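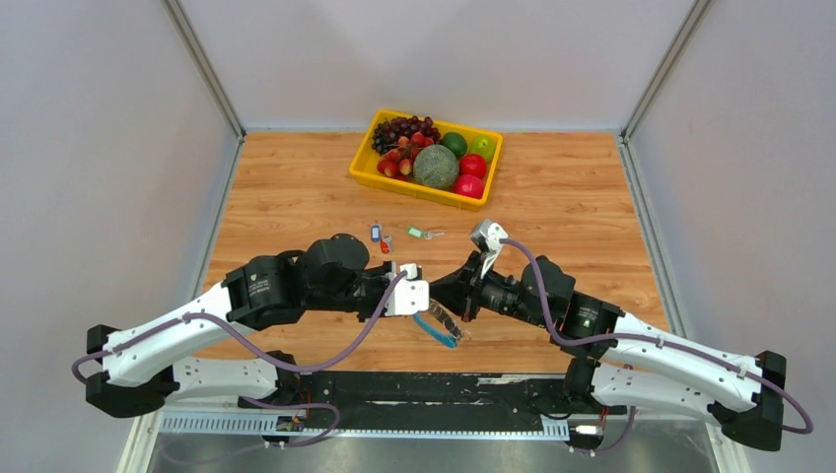
The Tug-of-War at Tovard

Two robot arms, bolted to the same rail and working for the same company, spent part of last June trying to take a key ring away from each other. Neither would let go. The company, Tovard, had paid for both of them.

Tovard rents the ground floor of an old button warehouse in Trellberg and teaches machines to do the chores people do while thinking about lunch. The June chore was keys. One arm picks up a key ring, passes it to the other, and the other sorts it by the color of its tag. A child of four can do it, given a reason. The arms had been at it for weeks, under a control program called Xia, and they had gotten pretty good. Engineers had started to use the word "boring," which in this business is praise.

A handover between two people depends on a tiny courtesy. You feel the other person take the weight, and you let go. Xia handled the courtesy with a rule. The giving arm was to open its fingers once the receiving arm reported a firm grip, and the receiving arm was to pull away once the giving arm reported that it had opened. Each waited for word from the other, and the word traveled through a piece of middleware named Flarero, which everyone in the building had stopped noticing.

Then came an update to Flarero. It was meant to cut down on chatter by sending a message only when something had changed. Keys are thin, and fingers that close on a thin thing look, to a sensor that measures how far apart they are, a lot like fingers that have closed on nothing. So the giving arm sometimes never heard about the grip it was waiting for. It held on. The receiving arm, meanwhile, had an old message in hand that said "open," left over from the previous handover, and nothing had arrived to contradict it. It pulled.

The first few times, the ring popped loose and landed on the table, and the run was marked down as a drop. Drops are common. Then a steel ring failed to pop. The arms leaned in opposite directions with great patience until a joint motor in one of them got too hot and shut itself off. The arm sagged, the other arm won, and the keys went over the back of the rail.

The log recorded this as a successful handover.

That entry bothered people at Tovard more than the motor did. A motor is a part, and parts come in boxes. But Xia was learning from its own log, and somebody now had to go back through 2,893 recorded handovers and ask which of the winners had won by force. It took 10 working days. Of the runs marked as successes, 400 had some tugging in them – mostly a twitch, now and then a proper brawl. All 400 were pulled from the training data. The coffee budget for the period was not disclosed.
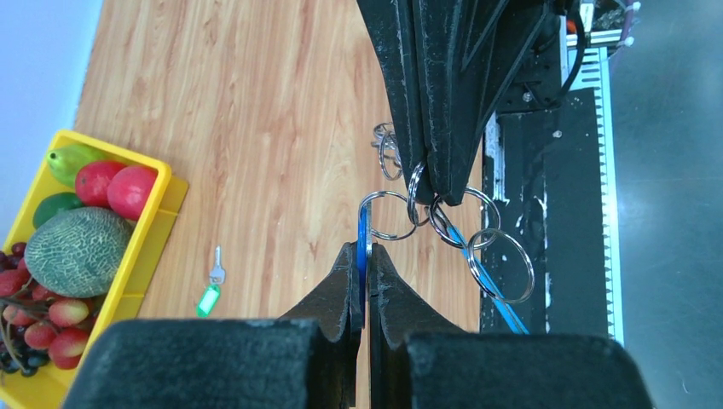
Could the arms have hurt someone?

A pinched finger was the likeliest injury, and it didn't happen. The arms are light, and house rules keep hands off the table while the motors are live, but a person reaching in to rescue the keys during a pull would have been between two machines that both believed they were right.

The repairs are almost insultingly plain. Every message now carries a time stamp, and an arm that hears old news ignores it. The fingers are judged by motor effort as well as by the gap between them. If both arms feel a steady pull for longer than half a second, both stop, both hold, and a light comes on over the bench. The first version of that light was green, which led to some confusion, and it has since been changed to amber.

There was a longer argument over which arm should give way. One camp wanted the giver to yield every time, on grounds of manners. The other pointed out that a giver that yields too easily is how you get keys on the floor. They settled on neither yielding, and a human walking over to look. For a company whose brochure promises freedom from small interruptions, it was a hard thing to sign off on.

Sorting has resumed. The drop rate is worse than it was before the update, or at least the honest version of it is, and the numbers on the wall by the door have been reprinted to match. Flarero is still in use. Its updates are now installed on Mondays, by hand, with the arms switched off.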